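金色餐具到底掉不掉色？Gumar那套值得买吗
阅读时间：4分钟
最后更新：2019年2月5日，星期二

问：

准备换一套餐具，看中了Gumar的金色刀叉，商品页写的是“离子镀钛，可放洗碗机，终身不褪色”。同款形状的银色不锈钢便宜一大截，差价全花在这层颜色上了。我对“终身”两个字一向不太信，终身是谁的终身，页面上也没写。

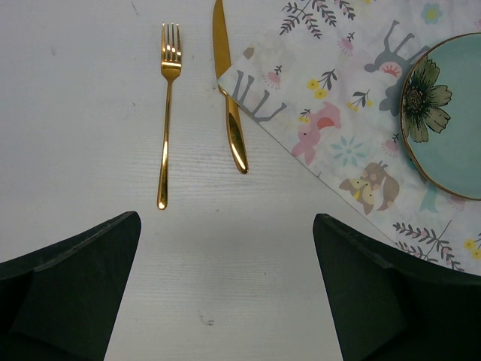
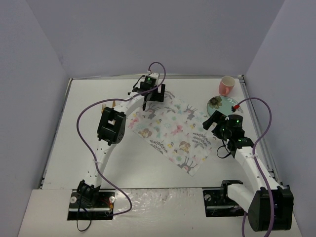
家里现在用的是一套没牌子的镀金餐具，去年5月买的，当时的卖家也说不掉色。用到现在，几把勺子的勺底已经发白，叉子倒还行。问过客服，客服说是我用了钢丝球。我家没有钢丝球。

想问三件事：
一、所谓镀钛和普通镀金，用起来真有差别，还是换个说法多卖钱？
二、洗碗机到底能不能放？我家用Clokon的洗碗机，说明书里对“有镀层的餐具”只写了一句“请咨询餐具厂家”，餐具厂家又让我看洗碗机说明书。
三、商品页下面有1,341条评价，几乎全是好评，翻了半天都是“颜色很高级”“拍照好看”，用过一年以上的一条没找着。有没有真用久了的人说两句？

麻烦别贴广告。

回答一（被提问者采纳）

先说第二个问题，因为它最容易把东西弄坏。有镀层的餐具我一律不放洗碗机，不管页面怎么写。“可放洗碗机”这句话没有说放多少次，也没有说用什么洗涤剂、什么程序。放一次拿出来没事，也叫可放。你要是去问客服有没有测试报告，多半会收到一张带印章的图，放大一看，测的是重金属析出，跟掉不掉色是两码事。食品接触安全的检测当然该有，但它回答不了你的问题。

再说镀层。市面上这种颜色大致两种做法，一种是电镀，在不锈钢外面镀很薄的一层金或者仿金的合金；另一种是真空镀，也就是页面上常写的PVD、离子镀、钛金，颜色来自氮化钛一类的化合物。后一种硬度确实高，耐磨比电镀好，这一点不算忽悠。问题在于“镀钛”三个字谁都能写，买家在家里没有办法验证。厚度也不标。同样叫镀钛，做得薄的和做得厚的，用起来差很远，底材抛光没做好就往上镀的，也一样会出毛病。

我自己买过两套。一套写镀钛，用得比较勤，叉齿之间和刀刃上先变浅，柄上基本没变化。另一套连工艺都没写，柄先花了，是一小片一小片地露底。两套都手洗。样本就这么点，你别拿它当结论。

你家勺底发白而叉子还行，我猜跟勺底总刮碗底有关系，陶瓷碗的釉面其实挺硬，圈足没上釉的地方更硬。叠着放的碗和勺子混在一个水槽里洗，磨得很厉害，跟有没有钢丝球没关系。不过也可能是水垢，先别急着下定论。拿白醋兑水泡几分钟，用软布擦一下，能擦掉的是水垢，擦不掉而且颜色偏银的就是露底了。别泡久，酸对镀层也不好。

如果还是想买，我的建议：
1. 问清楚“终身不褪色”能不能写进售后条款，褪了怎么处理，运费谁出。让客服在聊天窗口里打字回答，截图留着。
2. 先买单件，别上来就买全套。单件用上三个月再决定。
3. 亮面和哑面之间选哑面，细划痕没那么显眼。但哑面沾了油不太好洗，这个也得忍。
4. 刀最先坏。金色的刀切牛排，刀刃一直在跟盘子较劲，再好的镀层都一样。介意的话刀买银色的，别的买金色，摆在一起也不难看。

至于那堆好评，收货两天就评的参考价值很低，这个你已经看出来了。可以只看“追评”，再按时间倒着翻。追评很少的话，我会往坏处想。

回答二

我用的是Jaidee的，金色，四人份，买了两年多，天天进洗碗机，一点没掉！温度开的60度，普通洗碗块。大家说得太吓人了吧，东西买来就是用的，坏了再换呗。颜色好看，客人来了都问链接。而且银色的看久了真的很像食堂。

补充一下，有人在下面问是不是每根都没掉，我去看了，有一把小勺子颜色是淡一点，但我觉得买来就那样。

回答三

不同意楼上。“一点没掉”和“有一把淡一点”放在一个回答里，我就不知道该信哪句了。

提问者问差价值不值，我补充几句钱的事。我在Prurnlow的线下店问过重镀，店员说可以代送，按件收费，3,000件起接。我问他普通家庭谁有3,000件叉子，他说那是给酒店的。所以对个人来说，镀层坏了基本就等于这件东西到头了，别指望补。网上那种卖小瓶金色修补漆的更不要碰，要进嘴的东西，成分表都不全。

还有一点，露底本身不一定危险。底材如果是正经的304或者316不锈钢，露出来的部分就是普通不锈钢餐具，接着用没问题，只是不好看。怕的是底材也不行，露出来以后开始长锈点。买之前看柄背面或者包装上有没有标材质和执行标准，没标的我不买，多便宜都不买。拿磁铁吸一下的办法别太当真，刀一般用的是另一类钢，本来就能吸住，叉子加工过后也可能有点磁性。

洗碗机那边，洗碗块偏碱性，高温加强碱再加上餐具互相碰，三样叠在一起。真要放，就单独占一格，柄别挨着柄，程序选短的，洗完开门拿出来擦干，别闷在里面过夜。我照这么做的，多久会花我也说不好，我那套才用了半年。

Gumar那套我没用过，不评价。但写“终身”又不写保修期的，换哪个牌子我都会先扣分。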